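Truseck Bench Hand
Tool handling arm for repair benches and small workshops

Products > Workshop automation > Bench Hand

The Bench Hand is the smallest arm we make and the one we get the happiest mail about. It picks up hand tools, passes them over, and puts them away when you're done. If you run a repair shop, you already know how much of a day goes into that (reach, look, bend down, look again, where did the short one go?), and we love seeing people get that time back.

It works from the toolboxes you already own. Clear boxes with a hinged lid, open trays, divided cases, all fine. Show it a box once with the lid open, name the tools on the tablet, and it will know them from then on. Long and short versions of the same screwdriver are stored as separate tools, so you can ask for either one.
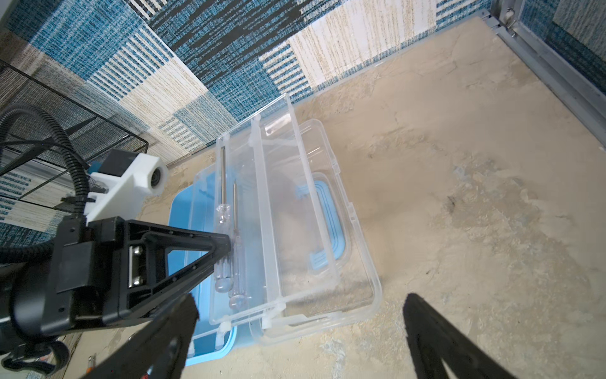
Clear plastic handles used to be the hard part. Older software looked for color, and a see-through handle in a see-through lid gave it very little to go on. The Pretar vision update, released March 2023, looks at the metal shaft first and works back to the grip from there. It's a free download for every Bench Hand already out there, and please do install it!

What changes for the people at the bench

The repair team at Grivitz has had 2 arms since May, and what they talk about most is their backs. Boxes kept at floor level no longer mean crouching all afternoon. Newer staff also ask for tools by name from the first day, so they learn the names faster. The repairs are still done by people, and nobody's job there was cut. The person who used to reset the benches at closing now does final checks, and says it's a much better last hour.

It does take some getting used to. Plan on a slow first week, agree on who names the tools, and keep one box out of the arm's reach for anyone who'd like to grab their own.

Details

Reach: 577 mm
Height, folded: 494 mm
Tools stored per profile: up to 38
Fingers: black, replaceable in pairs
Mounting: bench edge, wall rail or Prado cart
Control: tablet, foot pedal or voice

In the carton

Arm, finger set, wrist camera, tablet, foot pedal, bench clamp, printed setup guide. The Prado cart is sold separately.

Spare fingers and cable sleeves are on the Parts page.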